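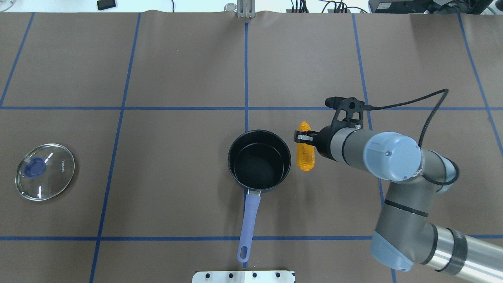

Subject: Re: Pans and lids for the Plirkport kitchen table
From: Ese Haruna
To: Doolan kitchen-share list
Date: 03/08/2022

Replying to Tanko's message from last night, quoted underneath. My answers follow it.

> From: Tanko Fashola
> Subject: Pans and lids for the Plirkport kitchen table
>
> Hi all,
> I have gone through the two cupboards by the sink and there are
> more lids in there than pans. Before I take anything to the
> thrift store I would like to know:
> - which lids people still want
> - whether the black saucepan with the purple handle is staying
> - if we are keeping the brown paper and blue tape on the table,
> or going back to piling things up like last time
> Serena says she can drive a load over on her way home if the
> boxes are by the door.
> Tanko

The saucepan stays. It's the nonstick one with the long lavender handle, and I use it for oatmeal and for heating up soup. The handle has a hole at the tip, so it can go on a hook and doesn't need cupboard space at all. Adebayo has offered to put up a rail over the counter. Until then please lay it on the top shelf and don't stack the cast iron inside it. The last nonstick pan we had was ruined that way.

On the lids, I'd like to keep the round glass one with the dark blue knob. It says KONKA on the glass in small white letters, if you're trying to tell it from the others. I haven't tried it on the saucepan yet. If it doesn't fit, try it on the Filtlow pot before it goes in a box. The metal lids can all go as far as I'm concerned, except the 2 that belong to Ekene. He has scratched his initials on the underside.

As for the table, I vote for leaving the paper and the tape. The paper has a few creases but it keeps the top clean, and with the tape squares you can put one item in a section and see right away what you have. Last November we had everything in one heap and I went home with somebody else's colander.

How I'd like to do it:

One section per item while we sort. Lids lie flat, not on edge.

If you want something, put a sticky note with your name next to it. Please don't stick notes on the nonstick, the glue is hard to get off.

Anything without a note after 4 days goes in Serena's boxes.

Chipped enamel goes in the trash. The thrift store sent it back last time.

One more thing – the tall Fatell stockpot is at my place. I borrowed it for a birthday dinner and it's 62 blocks of traffic away from you, or feels like it. I'll bring it back when I come to sort. It has its own lid, so nobody needs to save one for it.

Tanko, could you also check the drawer under the oven? I think there's a spare knob and a screw in there from the old steamer lid, and I'd like to have both.

Ese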